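Tukik on Quezada St – anyone know what's going on?

Local Eats board > Openings, Closings, Rumors

crumbcoat
Went by Tukik at 7 last night for the short rib tamales and the lights were off. Chairs up. Paper on the inside of the door but not the windows. No sign. Phone rings and rings. Website still taking reservations for Sunday, or at least it let me click through.

Anybody heard anything? I have a party of six booked and would like to know if I need a plan B.

lardo_calrissian
Heard from a guy who delivers produce over there that they cancelled the standing order. Didn't say if it was for a week or for good.

Mendoza_M
It's a move, not a closing. They've been looking at the old Illby furniture showroom since spring. More seats, real parking.

crumbcoat
Source?

Mendoza_M
I'm Montserrat Mendoza, I did their bread until August. Not speaking for them. But the Illby thing wasn't a secret, Dulce talked about it with half the regulars.

pan_dulce_pete
The Illby building is 2,475 square feet, it was on the listing. The current place is what, half that? I'm not sure that kitchen scales up. The whole point of Tukik was eating elbow to elbow with the pass right there in your face and Damián yelling.

lardo_calrissian
Agree. Every place in this town that goes bigger gets worse. Zoltell went from a counter to that barn by the highway and now the fries come out tepid and theres a gift shop.

rmudgway
Zoltell was bad at the counter too. You all just remember it nicely.

lardo_calrissian
Wrong. The patty melt in the original spot was the best thing under ten bucks within an hour's drive and I will not be taking questions

rmudgway
It was fine. It was a fine patty melt.

crumbcoat
Can we stay on Tukik please. Sunday. Six people. One of them is my mother in law.

forkfolk
Call Dulce Galindo directly, she handles bookings. Or her sister Iraís, who does the pastry. They answer messages through the restaurant's page faster than the phone. I got a reply in maybe ten minutes last time I asked about the nut thing.

crumbcoat
Messaged. Will report.

pan_dulce_pete
While we wait – my prediction is they drop the tasting menu. You can't run six courses in a big room with the same crew. It'll be tacos and a bar program by Christmas.

Mendoza_M
They will not drop the tasting menu. Damián Tlapale would drop his own foot first. What might go is lunch. Lunch never made money, it was 36 covers on a good day and most of those were somebody splitting a torta and sitting there two hours with a laptop.

forkfolk
I feel attacked. Also I always got dessert.

lardo_calrissian
If lunch goes I'm out. I can't do dinner there, it's $100 a head once you have a drink and the tip.

rmudgway
It's not $100. Tasting menu plus one beer, I paid well under that, and I'm not a light eater. You must be having more than "a drink".

lardo_calrissian
Mezcal is a drink Rochelle

rmudgway
Two mezcals are two drinks.

Anyway. I'll say the unpopular thing, I think a bigger room could be good for them. The old place was miserable if you were over about five foot eight or had a coat. My dad ate there once and spent the whole meal with his elbow in a stranger's salsa. Loved the food, wouldn't go back. There's a lot of people like that and they spend money. 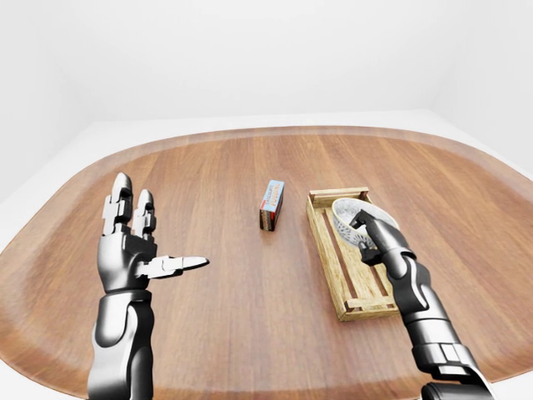
And the noise. I know some of you think noise is atmosphere. I had to have the waiter repeat the specials three times and still ended up ordering tongue by accident. Good tongue, but still.

pan_dulce_pete
Tongue by accident is how everybody should order tongue.

But a bigger room is going to be louder, not quieter. Concrete floor in that showroom, high ceiling. Have you been in there? I bought a dresser there once. You could hear a guy's keys from the other end.

rmudgway
They can hang panels. Curtains. It's a solved problem.

pan_dulce_pete
It's a solved problem that no restaurant ever pays to solve.

forkfolk
Has anyone had the new tres leches btw? Iraís changed it, there's some kind of toasted corn thing on top now. I think it's better. My husband thinks it's a crime.

Mendoza_M
Your husband is wrong. The old one was too wet. I told her that for two years.

lardo_calrissian
Team husband. Leave tres leches alone. It's supposed to be wet its three milks

crumbcoat
OK. Dulce wrote back. Pasting the useful part with her permission:

"We are closed three nights for a walk-in cooler repair. Compressor died, we lost a lot of product. Sunday is on, your table for six is fine, short rib may be limited so tell me now if you want it held. Paper on the door is from the glass guy, separate problem."

So not a closing and not a move. I asked about Illby and she just said "ask me in a few months", with a smiley.

pan_dulce_pete
So it IS a move.

Mendoza_M
Told you.

lardo_calrissian
A smiley is not a lease. And the produce order thing checks out, if the cooler's dead where would they put it. So I was right too.

rmudgway
You said you didn't know if it was a week or for good. That's not being right, that's covering the board.

forkfolk
Poor things though. Losing a whole walk-in. A friend's cafe had that happen and insurance paid for the compressor but the food was a whole separate fight, she was sending them photos of butter for a month. If anybody's on the fence about going this week, go. Get the dessert.

crumbcoat
Held six short ribs. Mother in law has now informed us she's off pork.

Mendoza_M
Short rib is beef.

crumbcoat
I know. I've told her. The masa has lard in it though doesn't it

Mendoza_M
Yes. A lot. Ask Dulce for the squash ones, those are done with oil, same steamer but a separate tray. They're off menu most nights but she'll do it if you say today and not at the table.

crumbcoat
Done, asked for two. Thank you. Will post about the food after, and I'll try the corn thing so we can settle it.

lardo_calrissian
It won't settle it

pan_dulce_pete
Mod can we change the title? People are going to see "what's going on" and assume it shut down. My sister already texted me.

crumbcoat
Can't edit it from my end, I tried. Flagged it. Somebody with the powers please make it "Tukik – closed for cooler repair, back Sunday".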